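I backed a label printer and now I label everything

I wasn't going to write about this one until it had been in the house for a while, partly because I got burned last time (longtime readers will remember the heated mug) and partly because I wanted the shine to wear off first. Well, the shine has worn off. I still like the thing. So let's talk about the Zindden, which is a stupid name for a label printer, and which I paid for last fall through one of those crowdfunding campaigns I keep promising to stay away from.

Quick background for anyone who doesn't follow this stuff as closely as I do. The Zindden is a thermal label printer about the size of a bar of soap. No ink, no toner, no cartridges. You load a little roll of sticky paper, you type something on your phone, and out comes a label. There are a million of these already. What got me to open my wallet was the promise that it would take any roll of the right width, from any maker, with no chip in the roll and no account needed to print. If you've ever had a printer refuse to work with perfectly good paper that it decided it didn't like, you know why that got my attention.

My friend Gavin Kinnear sent me the link at something like one in the morning with the message "you'll hate this, you'll buy it." I was backer 556. I know that because they put it on a sticker inside the lid, and I will admit to being a little bit charmed by that.

The wait

They said October. It was not October. The first delay was the battery supplier, the second was a problem with the cutter blade, and the third was explained in an update so long and so full of apologies that I gave up before I found out what had gone wrong. I'm fairly relaxed about that kind of thing by now. The ones that worry me are the campaigns that go quiet, and these folks never did. There was an update every couple of weeks, sometimes just a blurry photo of a circuit board and a sentence saying they were tired.

Then one afternoon there was a padded envelope on the porch, and that was that.

What you get

In the box: the printer, a short USB-C cable, one roll of plain white labels, a folded sheet of instructions in very small type, and a cloth pouch. I paid a bit extra for the tier with the pouch. Don't pay extra for the pouch. It's thin and the drawstring came out the first week.

The printer itself feels good in the hand. It has some weight to it, the lid shuts with a nice click, and there's one button on the side that does power, feed and pairing depending on how long you hold it down. That took me a few days to get used to. I kept turning the thing off when I wanted to feed the paper forward, and I kept feeding paper forward when I wanted it to go to sleep. If you get one, practice with the roll out!

The app

Okay, the app. The first version was rough. It crashed when I picked a font. It crashed when I rotated my phone. It would lose the printer if I walked into the kitchen, which is maybe fifteen steps away. I wrote to support expecting to get a robot reply and got an email back from an actual person named Blair Munro, who asked me for my phone model and then asked me (very politely) whether I had a microwave running. I did have a microwave running.

The update that came out a little while later fixed the font thing and the rotating thing. It still loses the connection now and then, and when it does you have to close the app all the way and open it again. Annoying, but I can live with it.

What I do like is that it's a small app. There's a box to type in, a size slider, a handful of fonts, some icons, and a print button. You can save templates. It doesn't want my location and it doesn't want me to join a community. Compare that to the Posari I had before, where I had to scroll past three banners for seasonal sticker packs every time I wanted to print the word "cumin."

How it prints

Text is crisp. Tiny text is crisp too, down to a point where I need my reading glasses before the printer has any trouble. Lines and simple icons look great. Photos look terrible, like a fax of a photocopy, and I don't know why they bothered to put the feature in. I printed one of my own face and it's on the fridge as a warning.

Barcodes and QR codes work if you keep them big enough. I made one for the guest wifi and it scanned the first time on my phone and on my sister's much older phone.

Speed is fine. A short label takes around 2 seconds once it's awake, and waking up takes longer than the printing does. If I'm doing a bunch at once I set the copies in the app and let it run. The longest I've pushed it was 40 in a row for the jars and bins in the pantry, and by the end of that the case was warm but nothing bad happened and they all came out the same darkness. My old one used to start fading about halfway through a job like that.

Battery: I charge it when I remember, and I haven't yet had it die on me in the middle of anything. The little light is no help at all, by the way. It's green until it's red, and by the time it's red you've got maybe a couple of labels left.

The paper question

So does it really take any roll? Mostly, yes! I tried the roll it came with, a cheap multipack from the office store, and a half-used Fernico roll I had left over from a printer that died on me. All three went in and printed. The Fernico paper is the nicest of the bunch, a bit thicker, with an adhesive that peels off glass without leaving that gray fuzz behind. The cheap multipack is okay for paper folders and not okay for anything that goes in the fridge. It curls. I had a container of soup in there with a label that was hanging on by one corner the next morning.

The one kind I couldn't get to work was a roll of clear labels. The sensor that looks for the gap between labels can't seem to find it, so the printer spits out a long ribbon of blanks and then blinks at you. Blair told me they're looking at a setting for that. We'll see.

Also, and this goes for all thermal labels, don't put them anywhere sunny. I did the spice rack by the window with my first one of these years ago and had a very pretty row of blank white rectangles by August.

Where I've ended up using it

I thought it would be a pantry thing. It has been a cable thing. I have a drawer of chargers that look exactly alike and aren't, and I went through it one evening with a podcast on and flagged every single one. I can't tell you how much calmer I feel about that drawer. Then I did the fuse box, the file folders, the backs of the remotes, the leftover paint cans in the basement and the box of keys that open nobody-knows-what (that label says KEYS?).

I've been doing most of it in the living room in the evenings, mostly so I don't have to go sit at the desk again after a day of sitting at the desk.

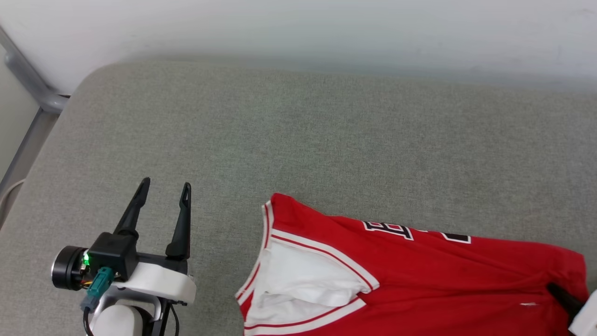
Gray cushion, white wall.

Gavin came over and went straight for the paint cans, which he thinks I've over-labeled. Date, room, brand, sheen. He's a MacKinnon man himself, meaning he owns one of those big desktop label machines with the keyboard that sounds like an adding machine, and he has had it since before either of us had a smartphone. It prints one font. It weighs as much as a toaster. He'll tell you it has never once needed to be paired with anything, and I have to say he's got me there. We did a little race, typing out the same label on each one, and the MacKinnon won easily because it was already on and my phone wanted to tell me about the weather first.

But I can stick mine in a jacket pocket, and I've carried it over to my sister's place and down to the storage unit, where there's no outlet and hardly any light. For that kind of job I wouldn't trade.

Stuff I'd change

I want a real battery meter. I want a second button. I'd like the lid to open a bit farther, so that people with normal adult fingers can drop a roll in without wrestling it. The cutter is a plain serrated edge that you tear against, and if you tear toward yourself the label comes off with a little beard on it. Tear it away from you, to the left, and it's clean. It took me most of a roll to figure that out.

And please, somebody, put the feed function in the app. Holding a button down for exactly the right number of heartbeats is no way to live.

Should you get one?

The campaign is closed, but they're selling them on their own site now, for 20 dollars more than I paid. At that price I'd say yes if you already know you like labeling things and you're sick of being told whose paper to buy. If you only need to mark a few moving boxes, get a fat marker and some masking tape and spend the money on lunch.

I'm going to keep using mine and I'll come back and update this post if the clear label setting ever shows up, or if the battery goes weird over the winter. A couple of you asked in the comments on the mug post if I'd test one of the color ones next. I'm thinking about it — the ink prices are making me nervous — and if you own one and want to tell me how long a cartridge lasts you, please do. Gavin says to tell you he's available for questions about the MacKinnon.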